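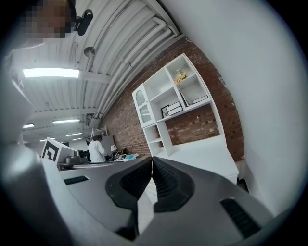
Section 5: Setting Up Your Grunomer Home Weather Station

6 minute read

Welcome back! If you've come straight from Section 4, you should have the indoor display charged and sitting somewhere handy, and the outdoor sensor still in its bag. In this section we'll introduce the two to each other, find the sensor a good home outside, and take a first reading. Pour yourself a coffee, because it goes much more smoothly when you aren't in a hurry.

Pairing the sensor and the display

1. Slide the battery door off the back of the outdoor sensor. It can be stiff the first time, so push with your thumb near the arrow and don't pry at the corners.

2. Put in two fresh AA batteries, matching the plus and minus signs. Please don't mix an old one with a new one, tempting as it is when there's a half-used pack in the kitchen drawer.

3. Set the sensor on a table next to the display. Press and hold the LINK button on the display until the small antenna symbol starts to blink, then let go.

4. Wait for the symbol to stop blinking and stay on. This can take a few minutes, and pressing LINK again in the meantime starts the whole search over (we've all done it).

5. Close the battery door and press along the rubber seal with a fingertip, all the way around.

Note: If you own a Vindero rain gauge as well, pair the outdoor sensor first and the gauge second. The display remembers them in that order.

Choosing a spot outside

6. Pick a shady place on the north side of the house, at least 5 feet above the ground. A porch post or the side of a shed does very nicely.

7. Keep the sensor within 150 feet of the display. Brick walls and metal siding shorten that distance quite a bit, so try it out before you drill anything.

8. Screw the bracket in place, hang the sensor on it, and turn it until it clicks.

Caution: Never mount the sensor above a dryer vent, a grill, or an air conditioner. Warm air from any of these will have you believing it's July in April.

Caution: Use a steady ladder on level ground, and leave the job for another day if it's windy.

Your first reading

Give the sensor an hour to settle before you trust the temperature. The forecast picture needs longer, as it works from changes in air pressure, and it may show plain clouds for the first day whatever the sky is doing. Ruba Akl, who wrote the original version of this guide, liked to pair hers on a Wednesday evening and leave it entirely alone until breakfast, and we still think that's sound advice.

If the display shows two dashes where the outdoor temperature should be, move it closer to a window and repeat steps 3 and 4. Wind and rain settings are covered in Section 6.

Contact Grunomer Support | © Grunomer, Grurenport | Back to top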